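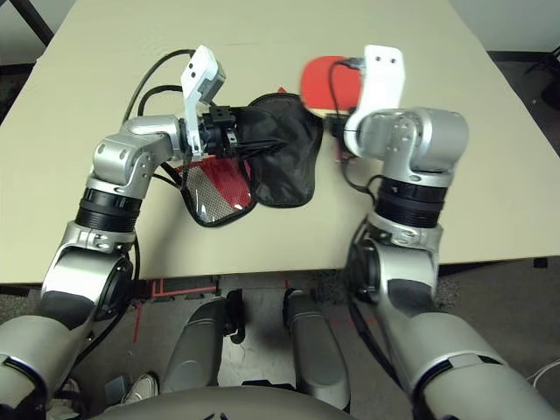
How many balls do I need for one table at home?
Fewer than the big box suggests. A household that plays on weekends gets through 11 in a season, and most of those are under the couch.

Cikico Practice Balls, 40 mm, white

Sold in boxes of 39. We asked Oltmanns, who pack them, why 39, and were told that is how many fit. The box does close flat, so we have stopped asking.

These are seamed plastic balls for practice, drills and garage doubles. They bounce evenly, they go quiet when they crack, and they are cheap enough that stepping on one costs you only your dignity. They are not match balls. If your league secretary owns a ring gauge, buy the Cornance.

Size: 40 mm
Color: white (orange returns in December)
Material: plastic, seamed
Box: 39 balls
Club sack: 400 balls, drawstring, no handle worth mentioning

Which one to get

The box suits a family, an office, or anyone with a dog. The club sack is for coaches and people with a ball machine. It is light for its size and awkward in a hatchback, and it will find the one hole in your garage shelving.

Care

Keep them out of a hot car. A warm ball goes egg-shaped, and an egg-shaped ball wins arguments for whoever served it. Dust comes off with lukewarm water and a drop of dish soap. Let them air dry in a colander.

What buyers say

"Fine for the money. Lost six in the first hour, which I blame on my brother-in-law." Murali Rajan

"I ordered the sack by mistake. We now play much more table tennis." Hannelore Wiegand

Shipping and returns

Orders placed before noon leave the Lemton warehouse the same day. Saturday orders wait for the weekend to finish, like everyone else. Unopened boxes can come back. Opened sacks can't, as we once had to count one.

Goes with: Cornance match balls, Cikico clip-on net, Cikico ball pickup tube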